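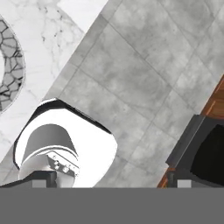 Mandla Mnguni reports that the Kovness 2 pineapple corer went through 246 fruit between blade changes on his packing line at Darnotley, all of them medium grade.

Kovness 2 – bench-mounted corer and peeler
Supplier: Sarnincombe
Core tube: 37 mm, stainless steel
Drive: hand lever, right or left side
Blades: 2 supplied, reversible

The peel ring adjusts by a threaded collar. Set the collar before fitting the tube. Fruit should be topped and tailed first – the lever will not close fully on an uncut crown. Tubes from the older Sastry model do not fit.

Replacement blades ship from March stock. Prices last revised Nov 7, 2008.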